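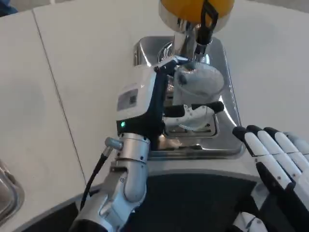 My sister-in-law says a dish rack is a dish rack and anyone who reads reviews of them needs a hobby. She has a dishwasher. I have the Sayce Fold-Flat, bought in July after the old rack rusted through at one corner and began leaning on the toaster.

It costs 60 dollars, a lot for bent wire. Sayce says the coating lasts 2000 washes, and I look forward to disputing that in several years. Plates stand up straight. Bowls do not, unless they are the shallow sort sold in catalogs. Mugs go on the pegs along the side, where they stay put as long as you never bump the counter.

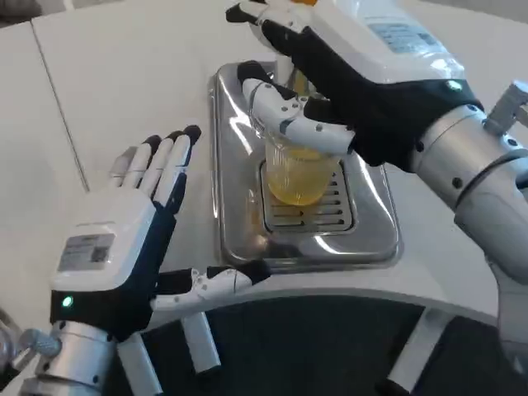
The drip tray is the good part. It tilts toward the sink and the water runs off by itself, so no more gray puddle under the forks. My last one, a Gredent, kept its puddle all week and grew something in it by Thursday.

Folding is less fun. The hinge wants two hands and a firm opinion, and it has bitten me twice. I now leave the thing open all the time, so I own a Fold-Flat that doesn't.

Four stars. I took one off for the hinge and would take off another half for the cutlery cup, which tips over if you load only spoons.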